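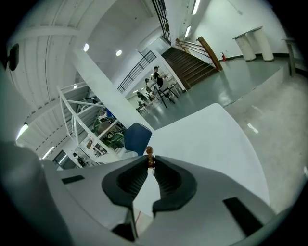 Why I spent a whole summer learning to repair my own zippers

13 Aug 2022

So it started with the tent. We got it out of the garage in April for the first camping weekend of the year, and the door zipper went up about halfway and then the teeth just opened up again behind the slider, like it had never been closed at all. I did what I always do, which is say a bad word and start looking up the price of new tents.

A new tent the same size was more than I wanted to spend. I closed the laptop and slept that weekend with the door held shut by binder clips (it rained, of course it rained) and on the drive home I kept thinking there had to be a better answer than throwing away a perfectly good tent over one tiny piece of metal.

There is, and it costs less than a sandwich!

What goes wrong with zippers

I had always figured that when a zipper stopped closing, the teeth were bad. Most of the time it's the slider. The slider is the part you pull, and inside it there are two little channels that squeeze the teeth together. After years of use, and especially if there's sand or grit around, the metal walls of those channels spread apart a hair. You can't see it. But the slider isn't squeezing hard enough any more, so the teeth pass through and don't lock.

Once I understood that, I went around the house like a crazy person testing every zipper we own. The gray suitcase, two hoodies, the couch cushion covers, my good winter coat, a lunch bag, the garment bag I forgot we had. A surprising number of them were on their way out.

The squeeze trick

Try this first. Move the slider all the way down to the start. Take a pair of regular pliers and give the back end of the slider a gentle squeeze on one side, then the other side. Gentle! Then try the zipper. If it's still splitting, squeeze a tiny bit more.

This fixed the tent. I stood in the yard zipping and unzipping it and yelling for everyone to come look, and they came out and looked, and went back in again.

I will say that the squeeze doesn't last forever. The metal is tired by then and it will spread again at some point. The tent got through four trips before it started acting up, and by then I had a new slider waiting for it.

Replacing the slider

I ordered an assortment box from Gunitell, 151 pieces, sliders in different sizes plus the little stops that go at the top and bottom. Way more than I needed, but it came out cheaper than buying three of them separately. The box has a lid that doesn't latch very well and I dropped the whole thing on the laundry room floor the first night. I'm still finding top stops in the dryer lint.

The thing to know is that sliders come in sizes, and the size is usually stamped on the back in teeny numbers. A 5 is common on jackets and bags. Tents and luggage are often 8 or 10. There are also different kinds for metal teeth, molded plastic teeth and coil (the coil kind looks like a squashed spring), and they don't swap with each other even when the number is the same. I learned that one by forcing a molded slider onto a coil zipper and wrecking about two inches of it. The lunch bag did not survive.

To get the old slider off a jacket, you pull the top stop off with nippers, run the slider up and off, run the new one on from the top, and crimp on a new stop. The first time took me most of an evening and the second time took 15 minutes. My only real advice is to do it at a table with good light and to take a photo of the zipper beforehand so you remember which way the pull faces. I put one on backward on the hoodie and I had to zip it from the inside for a week before I gave in and redid it.

On a tent it's a bit more work, because the ends of the zipper are sewn into a seam. I unpicked an inch of stitching, slid the new one on both tracks (you have to get them even, and it takes a few tries, don't throw it across the room) and then sewed the seam back up by hand with heavy thread. My stitches are ugly. They hold.

Cleaning and waxing

While I was at it I got into cleaning them too. An old toothbrush and warm water with a drop of dish soap gets out most of the sand. Let it dry all the way before you close it up. For metal teeth I rub a plain candle stub along both sides and then run the slider up and down a bunch of times. For coil zippers I've been using a Zarkholm wax stick, which smells a little like crayons and seems to do the job. I tried bar soap first and it worked fine for a day and then picked up every bit of dust in the county.

The coat

The coat was the one I was scared of. It's an Ó Dálaigh, wool, heavy as a wet dog, and I saved up for it a long time ago and planned on wearing it until I'm old. The zipper is a two-way metal one, and the bottom pin had started to fray out of the tape, so you'd have to fiddle with it for ages to get it seated. That's not a slider problem, that's the tape going, and no amount of squeezing will help you.

I put a dab of clear fabric glue on the frayed part, wrapped it tight with a little strip of stiff tape, and let it sit for two days. It's holding so far, but then it's August and I've only worn it in front of the hall mirror – so ask me again when it snows. If it goes, I'm taking it to the tailor downtown and paying to have the whole zipper replaced. I know my limits, and a lined wool coat is past them.

Still on the list

The suitcase needs two new sliders and I don't have the right size left in the box. The couch cushions are fine but the pulls snapped off years ago, so I've been tying loops of cord on them. And a neighbor heard about all this and dropped off a sleeping bag with a zipper that runs all the way around the foot, which looks like a project for next weekend, with the pliers and a big pot of coffee.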